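4. Filling the Lower Shelf

Now for the fun part! Your Homida cabinet is up, the doors swing freely, and you can start giving everything a home.

1. Open both doors all the way. (It's so much easier to work with the whole inside in reach.)
2. Take out anything left on the lower shelf and stand your books upright on the floor, spines facing you, so you can read the titles while you sort.
3. Set one pair of shoes on the lower white shelf, side by side.

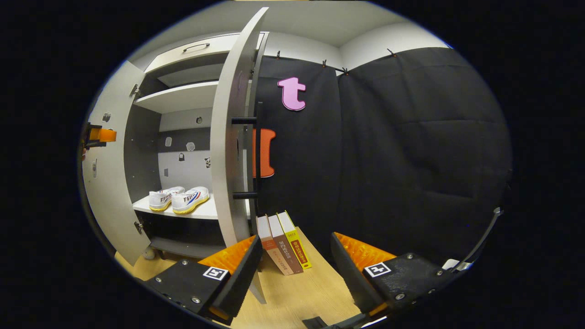 Fig. 4. Doors open, sneakers on the lower shelf, books standing on the floor.

4. Shift the pair until neither shoe touches a door as it closes.
5. Put the books away on a shelf of their own, tallest at one end – a row looks great that way!

Note: Shoe stickers on the back wall make a cheerful reminder of what goes where. Press each one down for 25 seconds.

Caution: Keep books and fingers clear of the doors while closing them. Check the hinge screws again after 2 weeks of use.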